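Small Business Records, Week 2
Handout: Do Numbering Systems Pay Off?
Notes by Saadet Karabulut

The Varkeo booklet claims any shop that numbers its stock "saves hours". Whose hours? It never says. The one case it cites, Hustivell, had 286 items and a full-time clerk. Read it with care.

A number is only a pointer. If the list it points to is out of date, you have a neat label on a mystery. Small printed numbers also fade, and people guess.
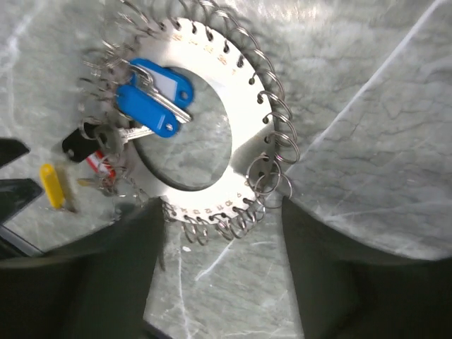
Where the claims get thin
Yiğit Avcı argues that codes beat names once a list passes 32 entries. Maybe. He tested this on students, with no phones ringing – hardly a stockroom. The 3000 figure in the booklet has no source at all, so please don't quote it in your May paper.

Ask of any system:
- Who updates the list?
- What happens when an item leaves?
- Could a new hire use it on Monday?
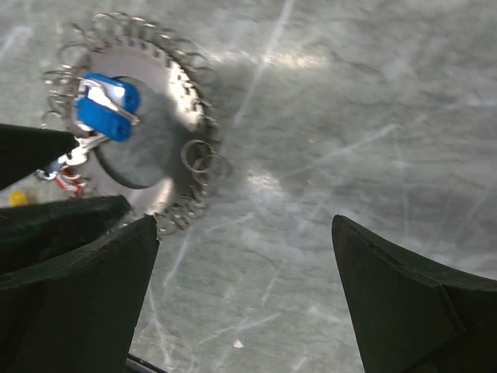

Fig. 2. Metal disc with split rings threaded around its edge.

Reading: Türkmen, chapter 2. Skip the sales pages at the back.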